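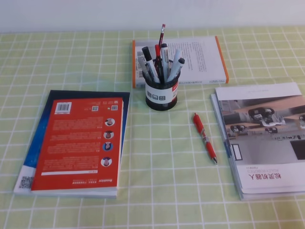 Our group looked at how students set up a shared study table and how long it takes them to find what they need on it. The idea came from Laimutė Pētersons, who had timed herself looking for a pen during exam week. We kept the items ordinary: several books, a black mesh pen holder and one loose pen, on a table with a pale green checked cloth. The squares on the cloth made it easy to note where each item had been put back. Books were stacked or laid flat, and the stack was allowed to sit a little crooked, as most people leave it.

Method

Each student was given a short list and asked to pick up the items in order, then return them. Dace Butkienė kept the time and Aigars Mägi wrote down the positions. We logged 504 pickups in February and threw out 70 where the student had misread the list.

Results

Pens in the holder were found fastest. The bottom book in a stack was slowest, mainly when the spine faced away from the student. Books lying back cover up also caused delays, and several students turned them over before deciding.

Problems

We changed the order of the list halfway through, so the two halves can't be compared directly. Līga Bite is redoing the tables for the second draft. The raw sheets are in the Skamon folder.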